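Oct 1, 2021

Back from Wustumar by the early train, desk by nine. Battery on the laptop is down to where it won't hold through a meeting, ordered a replacement. Cough mostly gone.

Spent the morning on the Skerneck logs. 121 folding attempts by the arm, all on a flat table, all starting from a garment laid out face up with the sleeves or legs straight. 62 ended in something I would put in a drawer. Towels did well, T-shirts were middling, trousers were poor. The summary page reports one success rate for everything, and I want that split by garment type before it goes any further. A towel has four corners and no inside. Averaging it with trousers hides the part we were asked about.

Failure modes, trousers only, in the order I ran into them in the logs:

Grasp takes the top layer and leaves the lower one. The fold closes with the back leg still on the table. The arm does not know, the overhead view looks fine, and the result gets scored as folded until someone picks it up.

Grasp takes both layers plus whatever is under them. On the bare table there is nothing under them. On a bedspread there would be. I have no logs of this from the arm, only my own notes from doing it by hand with the grippers, where it happens all the time. The fingertips slide under the denim and come up with a pinch of cover. With bare hands you feel it slip and let go without thinking. Through a trigger and two stiff fingers you get almost none of that, and you find out when the comforter rises.

Waistband too thick for the finger opening once folded twice. Heavy seams are the worst of it. A third fold on jeans is at the limit of the grip and the fabric springs back when released. I tried slower release and it helped some. Pressing down with the second gripper before release helped more.

Release itself. Fabric stays on the finger and gets dragged off the stack as the hand retracts. Small thing, ruins a lot of otherwise good folds.

I keep coming back to the table. The people paying for this will not have a cleared table at the right height. They will have a bed with a patterned cover on it, a pile partly done, dark things next to dark things and a cable somewhere near the headboard. Dark denim on a light print ought to be easy to segment. Black knit on black knit is not, and I have trouble with it myself in the evening. The stack is also a moving target. Every item added makes it taller and less square, and the place for the next item has to be worked out again. On the table the finished garment was carried off after every attempt, so none of the 121 tested that.

Second half of the morning, the Protska visit notes. I owed these since January and should have typed them when I could still read my handwriting. The shop packs small hardware into cartons and wants to know what else can be automated. They have one cell, fenced, picking identical parts from a tray into identical slots. It runs 1246 parts a shift and the operator mostly refills trays. Looks impressive from the door. Then I watched the bench next to it, where returned goods are opened, checked, wiped and repacked, and every single box was a different problem. Tape in different places, torn inner bags, an instruction sheet folded the wrong way and jammed under a flap. One pair of hands gets through it with no fuss. I would not quote on that bench. I would quote on the tray refill, and on moving full cartons to the pallet, and I would put in writing that the returns bench stays as it is for now.

My working rule, which I wrote on the inside cover of the notebook so I'd stop re-deriving it: ask what state the object is in when the machine meets it. If someone has to put it in that state first, then that person's time goes into the cost. The Mabula unit is the clean case. It folds a shirt in a few seconds and I have no complaint about the fold. But each shirt has to be clipped on by the shoulders, facing the right way, buttoned, by a person standing in front of it. I timed myself clipping and timed myself folding the same shirts on the bed. Clipping was faster by a little on shirts and slower on anything child-sized. Socks it won't take. So the machine does the middle of the job, and the two ends, getting the shirt out of the basket and getting it into the drawer, are still mine.

Where I would put things today if asked, and I will be asked:

Floors: yes, with the usual allowance for cables and fringes.
Dishes: washing yes, loading and unloading no.
Laundry: washing and drying yes. Sorting by color, possible on a belt. Folding towels, possible and slow. Folding mixed clothes on a bed, no.
Bed making: no. Did not see anything this year I would call a serious attempt.
Wiping a counter: yes if it is clear, and clearing it is the actual chore.
Tray to slot on a shop floor: yes, long solved.
Mixed returns on a shop floor: no.

"No" here means I would not leave the room while it ran. For a household I think that is the right threshold. Something that folds 62 and wrecks the rest while I watch has cost me more time than it saved.

What would move the folding line from no to maybe: demonstrations taken in real bedrooms, with a real cover underneath and the stack left in place; a check after each grasp for the number of layers held, even a crude one from finger opening; and permission to regrasp. The present policy gets one try per fold. I regrasp constantly. I watched myself do a pair of jeans this week and the legs were not lined up until I had let go and picked up again several times. None of that is wasted motion, though it would be scored as such under the current sheet.

Target for the next round is 100 garments, jeans and knits only, no towels, all on beds. Need to change the scoring sheet first so that a regrasp doesn't count as a fault, and add a column for whether the cover came up with the garment. Also a column for the surface. Also ask Wustumar if the fingertips can be had thinner, the slots are fine as they are but the tips are too blunt to get under a flat hem.

Groceries on the way home, forgot lightbulbs again. Letter to Protska goes out tomorrow if I can keep it to one page.
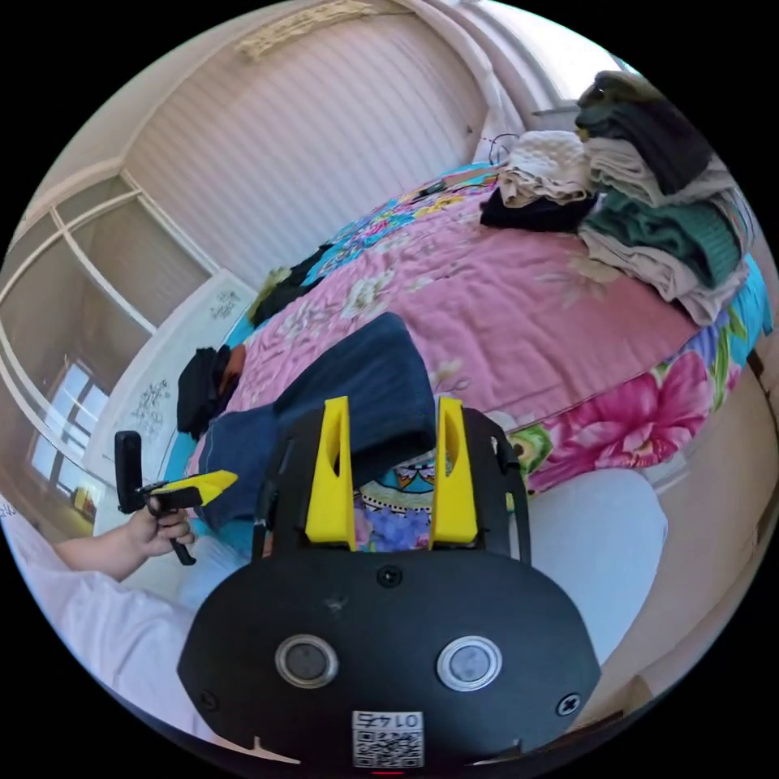
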